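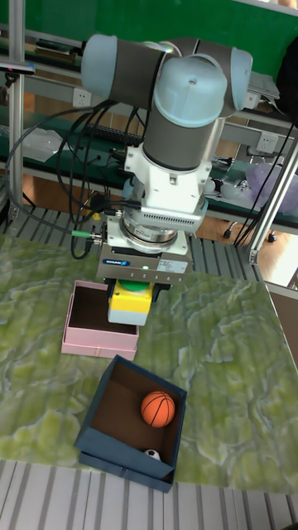

I have stopped believing in the all-inclusive package, at least as it is sold by small resorts that used to rent you a room and leave you alone. The word "inclusive" promises that you can quit thinking about money once you arrive, and in my experience you think about it more. What I want from a price is something as plain as the one green light glowing in that row of little indicators on the gripper: a thing I can look at and see from across the room. What I get is a paragraph with an asterisk in it, and the asterisk leads to another page.

Take Mendeck, where we stayed in August. The package was $400 a night for two people, with all meals, use of the kayaks, one guided walk and an airport transfer. The room with breakfast was $343. On the booking page these sit side by side, and the first one looks like a gift. Three-course dinners, boats and a ride from the airport for $57 more? We took it without much discussion.

The transfer ran twice a day. Our flight landed at four in the afternoon and the second van had left at three. We could wait until morning or pay for a taxi, so we paid for the taxi. The package did not get any cheaper when we didn't use the van, of course. I asked, and the young man at the desk was kind about it and showed me the sentence that said so.

Lunch was the next lesson. It was included if you ate it in the main dining room between noon and one thirty. The guided walk started at eleven and came back at two. So on the day of the included walk you could not have the included lunch, unless you ordered a picnic, and the picnic was $20 a person. It was a decent picnic. I remember a very good egg sandwich. I also remember working out, on a rock with a lovely view of the lake, what that sandwich had cost me when you counted the lunch I'd already bought and wasn't eating.

I know the answer to this, having heard it from friends who love these places. You could have read the terms. Yes, and I did read them, or most of them. But the terms are written by people who know when the van leaves and when the dining room shuts, and read by people who don't. No amount of care on my side of the screen would have put those two timetables next to each other.

The other defense is that packages help the resort plan. The kitchen knows how many chickens to order. I accept that, and I'd be glad to see some of the savings. Yet when I priced three nights at Bråten, a lodge farther up the same lake, the room alone plus dinner ordered from the menu came out lower than the package on every night I tried, unless both of us drank wine like people with no plans for the morning. Perhaps somebody does. I suspect the package is built for that couple and paid for by the rest of us.

Booking sites make it worse. Brilier, the one I use out of habit, has a filter for "all-inclusive" and no filter at all for what is included. A place with breakfast, a bike and a bottle of water can end up in the same list as a place that feeds you from dawn to midnight. Sort by price and the bike and bottle of water come first. The guest reviews are more use, if you skip the score and search for the word "extra." I do this now before anything else. It takes a few minutes and has put me off more hotels than any photo of a bathroom.

There is also what the package does to a vacation, which bothers me more than the money. Once you've paid for dinner in one room, you eat dinner in that room. The village near Mendeck had a fish place with paper on the tables and a line outside, and we walked past it four evenings in a row on our way back to a buffet. My husband said we could just go in and pay. He was right, and we didn't, and I blame us for that as much as the resort – but the resort knows perfectly well how people behave when they've already paid.

Compare Postside, an old inn on the main street of a town you've probably driven through. The room is the room. Breakfast is on a card with prices. A bike is $30 for the day and you tell them when you bring it back. Some of it is overpriced, and the coffee could be hotter. But I have never had to ask what I was entitled to there, and I have never eaten a meal because I felt I owed it to myself.

I can think of cases where a package makes sense. If you have small children who want juice every ten minutes, or you're staying on an island with one kitchen, then pay the flat rate and be happy. A family I know swears by it and I don't doubt them. For two adults who like to wander, I would want to see a list on one page, with hours, and a price beside each item showing what it costs when bought alone. Any resort confident in its package could print that tomorrow. I have asked three of them for one so far. Two sent me the brochure again, and the third sent a discount code that didn't apply to packages.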